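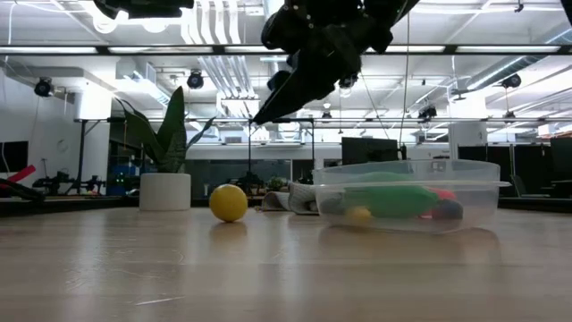 Lirnville, February

By Trevor Simard
Shares 2 | Comments 2

Skarora edge-glued bench tops are solid hardwood work surfaces for assembly benches, packing stations, teaching rooms and light-duty shop furniture. They are supplied as blanks, ready for finishing, or with a factory-applied oil or film finish. Tudeo stocks the standard blank in Lirnville and cuts to size on request.

The tops are built from parallel strips glued edge to edge under pressure. Strips are kiln-dried before machining and the moisture content of each blank is checked again before it is wrapped. Colour varies from strip to strip and between batches. Customers ordering several tops for one room should place them on a single order so that they can be picked from the same batch.

Standard blank

Length: 2982 mm
Depth: 741 mm
Thickness: 38 mm
Species: hard maple or yellow birch
Glue: type II water-resistant PVA
Edges: square, sanded, 2 mm arris on the top face
Faces: sanded to 120 grit, both sides
Tolerance on length and depth: plus or minus 1 mm
Stock code, maple: SK-1132

Birch is supplied under the same terms but is not held in quantity. Lead time is confirmed at order. Blanks deeper than the standard are made by jointing two sections at the factory and carry a surcharge. We do not recommend jointing on site unless the installer has clamps long enough to span the full depth and a flat surface to work from.

Conditioning

Leave the top in its wrapping, flat, in the room where it will be used, for three days. Remove the wrapping and leave it on bearers for a further two, with air moving on both faces. A top leaned against a wall during this period will take a bow that may not come out. The room should be heated as it will be in normal use. Conditioning in an unheated garage in winter and then fitting in a heated building is the most common cause of complaints handled by our service desk.

Support and fixing

The top may be carried on a welded steel frame, a timber underframe or cabinets. Bearers running front to back should be no more than 600 mm apart. Solid wood moves across the grain with the seasons, and a 741 mm top in maple can change in depth by about 6 mm between a dry February and a humid August. Fixings must allow for this.

Use slotted holes in the bearers, with the slot running front to back, or proprietary expansion brackets. Fix rigidly along the centreline only. Pilot holes in maple should be drilled to the root diameter of the screw and to the full depth. Screws driven without a pilot will shear.

Metal edging must not be glued. Where a rail or angle is fitted along the long edges, attach it to the underframe and leave a 4 mm gap to the wood. Edging on the short ends may sit tight, as movement along the grain is negligible. Floor-mounted frames on concrete should have adjustable feet, levelled before the top is laid.
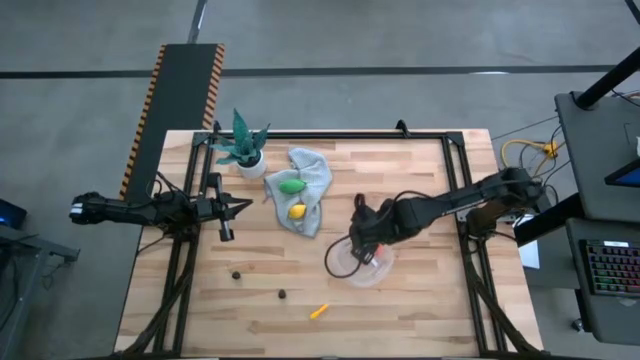
Butcher-block table top on a grey concrete floor, with black metal rails along the edges.

Finishes

Film finish (code F). A two-part waterborne polyurethane, sprayed in three coats to both faces and all edges. Available in matte, satin and gloss. Gloss shows fine scratches more readily than the other sheens, particularly under overhead strip lighting, and is generally specified where wipe-down is frequent. It cannot be spot-repaired. Worn areas require the full face to be sanded and recoated.

Hardwax oil (code H). Two coats, buffed. Lower resistance to solvents, but a damaged area can be sanded back and re-oiled locally without a visible edge if the work is feathered out along the grain. Re-oil annually in normal use.

Unfinished (code U). For customers applying their own finish. Seal both faces equally and on the same day. A top sealed on one side only will cup. End grain takes an additional coat.

Mélanie Morin in technical sales can supply sample blocks in each finish. Blocks are cut from production offcuts and are indicative of sheen only.

Cleaning and care

Wipe with a damp cloth and a neutral detergent, then dry. Do not leave standing water. Vessels and storage tubs with a hard moulded rim or foot should be lifted, not dragged. Ammonia, bleach and abrasive pads will dull the film finish. Rags used with hardwax oil can self-heat and must be laid flat outdoors or soaked in water before disposal. 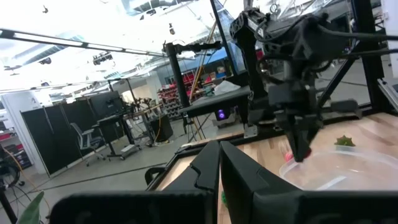
Resurfacing

A 38 mm top can be resurfaced several times over its life. Remove all hardware from the upper face. Sand with a belt or wide drum machine at 80 grit, then 120, working with the strips. Finish at 150 for film coatings. For hardwax oil, stop at 120, as a finer surface limits uptake. Tops taken below 30 mm should have intermediate bearers added.

Tudeo offers resurfacing at the Lirnville shop. Tops are returned in the original finish unless otherwise instructed. Contact Brayden Beaulieu for a booking and allow for reconditioning time on return.

Ordering

Quote the stock code, the finished size and the finish code, in that order. Cut-outs require a dimensioned drawing with the grain direction marked.

Contact: Tudeo, Lirnville, bench tops and worktops desk
© Tudeo. All rights reserved.
Back to top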